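Home | Local | Business | Tech | Jobs

Urnbridge shops get new house rules for robot bin picking

18 Jul 2018

Small firms running robot arms out of open bins have a common set of rules to work from, starting in September. The code was put out this week by Wekex, the Urnbridge trade group, after a long spring of meetings and one rewrite.

It covers picking cells only — arm, bin, tool, cables. Welding and palletizing are left for later.

The main points. Cables on the arm have to be tied along their run and checked at the start of each shift, with the loop at the wrist given enough slack for full rotation. Bins must be clamped or bolted before the arm is powered. Nobody reaches into a bin with the arm live, not even for a dropped part. Two people sign off any change to the tool, and both names go in the log.

There is also a section on test parts. Wekex wants every cell tried on a mixed load before it goes to work, with shiny and see-through items in with the plain ones. Clear wrap and bare metal are what most vision systems trip on, the code says, and a cell that has only ever seen matte plastic hasnt been tested.

Each shop keeps a written record of 40 picks per load, misses included. Dropped parts count as misses. So do double picks.

Ekel, which builds cells for packaging plants, has signed on. Rees is expected to follow but wants the shift check cut to one page. Current draft of the check sheet runs to two.

The code is voluntary. Wekex says insurers have asked for copys, and members think it will end up in contracts before long.

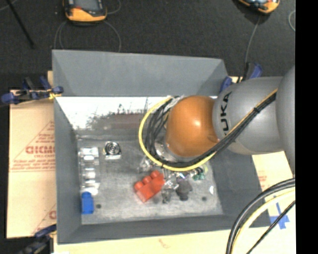

One Urnbridge shop owner, reached by phone, said the cable rule was overdue but the logging would be a pain for anybody with a single cell and no office staff. The same owner asked why the code has no word on lighting — glare off the bottom of a bin can wreck a pick as fast as a bad gripper.

Wekex said lighting is on the list for the next version. No date yet. Comments on the current text are open until the rules start.

484 shares | 2 comments

Contact us | Back to top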